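Home | Reviews | Arms & Grippers | Controllers | Forum

Filed under: Desktop Robots, Grippers
May 23, 2023
11 comments – 40 shares

Skando gripper kit, after some months of use

I bought the Skando kit in December, mainly for the gripper. Before it I used the Clivau two-finger set, and I wanted something that takes small objects from a flat surface without pushing them away.

Assembly

The printed parts fit well, only one hole needed a drill. The manual is short and in one place the order of the steps is wrong: you must center the gripper servo before you screw the moving finger, and this comes two pages too late.

Gripping

The Clivau fingers are parallel and stronger. With a wooden cube they are better, I must admit it. But for sweets, screws and erasers I prefer the Skando, as the fingers become narrow at the end and can go under the edge. My usual test is a caramel in a twist wrapper, laid flat on the board. The Clivau often took only the twisted end and then lost it. 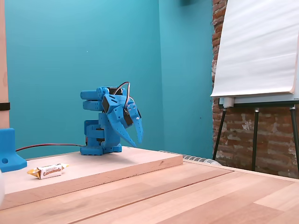
Controller

I use the Camenzind board, which reads the servo load. The limit is set to 968 in my configuration, and above this value the fingers stop closing. With the older Ostell board I had no such limit and I burned one servo – my own fault, partly.

Would I buy it again? Yes, but I would order a second gripper servo together with it.

2,351 views | Share | Print | Next review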